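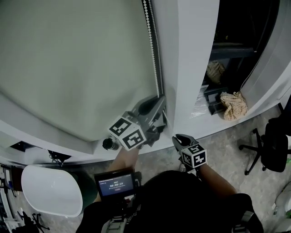
I'm back! Unpacked, sort of, and still finding sand in my socks, but I promised you a proper report on the new walking and rail week before the bookings page opens, so kettle on.

We started in Pretis, which I'd only ever passed through on the way to the ferry. My mistake. It's a small town with a big market, and the guesthouse we've picked is two streets behind it, so you can wander out before breakfast and come back with warm bread under your arm (I did this every morning and regret nothing). Rooms are plain and clean, and all of them have their own shower. Ask for the courtyard side if you're a light sleeper - the delivery vans start early.

From there it's the slow train up to Tikier. I know some of you groaned when I said slow train. It stops everywhere, the windows open, and a woman got on with a tray of cheese pastries and sold the lot before the second tunnel. Sit on the left going up. Panagiotis Mladenović met us at the station and he'll be leading the walks for us next year. He grew up in the valley and walks at a sensible pace, with plenty of stops for anyone who wants to look at a bird or just get their breath back.

The long walk is the one to the chapel at 976 metres. It's a steady climb on a good path, rough for the last stretch, and you'll want boots with some grip. If you'd sooner not, there's a bus to the lake at Lawal and you can meet everyone there for lunch. The trout was lovely, the chips less so.

We finish with 3 nights by the sea at Kokurix. I've left those days almost empty on purpose, after what you all said on the feedback forms last time about being herded about! There's a boat trip if you fancy it, paid for on the day, and a very good ice cream place by the harbour steps.

A few practical bits. Groups will be small again, breakfast is included throughout, and dinner is included on the walking days only. Bring cash for the mountain part, as the card machine in Tikier was out of order the whole time we were up there. Single rooms are limited and always go first, so shout early.

Morenike Ibrahim is looking after bookings while I catch up with everything else. The page opens on October 5, 2026 and deposits are due by the end of December. If you came with us last spring you'll get your email from her a little ahead of everyone else, so do check your junk folder.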